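4.3 What the replacement question measures

The Limeser household survey has been cited in support of a simple claim: people who are told to change their kitchen sponge every two weeks do so, and people who are not told keep it until it falls apart. We were asked to extend the survey and began by trying to reproduce its main result. We are no longer sure that there is a result to reproduce.

The original questionnaire went to 1,000 addresses in Limeser and was returned by 392 of them. Each household had been sent one of two leaflets beforehand. The Prusard leaflet recommended a new sponge every 14 days, and the other covered food storage and did not mention sponges at all. The questionnaire then asked how long the sponge now in use had been at the sink. Households that had been sent the Prusard leaflet gave shorter times, and this difference is the finding that later work repeats.

Three difficulties come before any statistics. The leaflet and the questionnaire arrived in envelopes of the same design, with the same return address, so a household that had read the first would have had little trouble guessing what the second wanted to hear. The question also assumes a single sponge. In our own pilot interviews people spoke of one for dishes, one for the hob and one that had been moved down to the floor, and they did not agree on which of these was "the" sponge. Lastly, a sponge carries no date. A respondent who writes "two weeks" is making a guess, and a person who has just read that two weeks is the proper answer has a very convenient guess to hand.

Wording matters as well. The questionnaire used "sponge" and "cloth" in the same item, while its coding guide treats them as separate things. It is silent on blocks of other materials, on brushes, and on the dish or rack in which any of these are kept between uses. We raise the last of these because storage could plausibly matter more to drying than age does, and nothing was asked about it. In our version the storage item came first, ahead of any question about time.

Figure 4(a). Oval tray with a slotted or ribbed inner surface, and an orange-yellow block, on a white board with a light wooden edge.
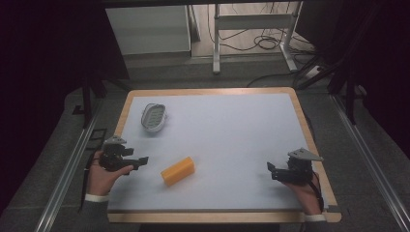
Can a household's stated replacement time be taken as its real one? On the evidence of the Limeser returns it cannot, as there is no second measure against which any single answer could be checked.

The obvious second measure would be purchases. The Claeys shop records, which cover the same district, were used in the original report as outside support: sales of sponges rose in July, the month after the leaflets went out. We have read that table several times and remain unpersuaded. The records are kept by pack, without noting how many sponges a pack holds, and a larger pack was on the shelves for part of the period. They also cannot separate leaflet households from the rest, so a rise across the district says nothing about the comparison the survey was built to make. If both groups bought more, the cause may have been a price cut, or the start of the holiday lettings, or something else that we have no means of seeing. Sales in the following month are missing from the table and no reason is given.

There is also the matter of who replied. A return of 392 from 1,000 is respectable for a postal survey with no payment, and we do not criticise it as such. But the households that sent back a form on kitchen hygiene are likely to be those with some interest in it, or at least those with a kitchen they do not mind being asked about. The report compares respondents with the district on age and household size, finds them similar, and moves on. Similar age is poor evidence of similar washing-up. We would have liked to see the return split by leaflet - if more Prusard households replied than others, the difference between the groups could have come from that alone - and the split is not reported.

Our own attempt used a kitchen diary instead, run through the Werkon panel. Members noted each day which item they had used at the sink and whether it was new. This removes the guess about dates, though it brings troubles of its own. A diary is a daily reminder. Someone who ticks "same as yesterday" for the tenth morning in a row may well throw the thing out simply to have something different to tick. Several entries were plainly filled in together at the end of the week, in one pen and with one kind of tick. We kept them in and marked them, and readers may drop them if they prefer; the gap between the groups changes very little either way, being small to start with.

Surfaces were treated with the same caution. The diary asked whether the worktop had been wiped, and nearly every member said that it had, nearly every day. An answer with so little spread in it cannot help to explain anything. Nor does the look of a worktop settle the matter, since a plain, pale surface with nothing on it may have been wiped that morning or merely left alone.

Figure 4(b). Plain pale surface, brighter towards the top.
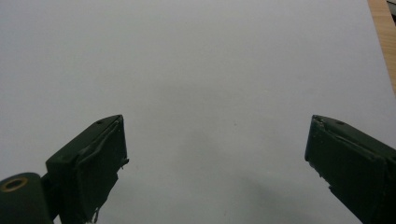
One panel member wrote in the comments box that the questions were the wrong way round, that she changed her sponge when it smelled and had never once thought about how many days that took, and that any number she gave us would be made up to be polite.

We take this remark more seriously than most of our figures. It suggests that for at least part of the population there is no replacement time to report, only a rule of thumb based on smell or wear, and that a question about days forces that rule into a shape it does not have. The leaflet may then have changed nothing except the number people reach for when asked. We cannot show that this is what happened in Limeser. The original data cannot show that it did not, and the claim of changed behaviour should not be repeated until a study has looked at the sponges themselves, at known intervals, in households that were not told beforehand what was being looked for. Such a study raises questions of consent, which are taken up in section 5.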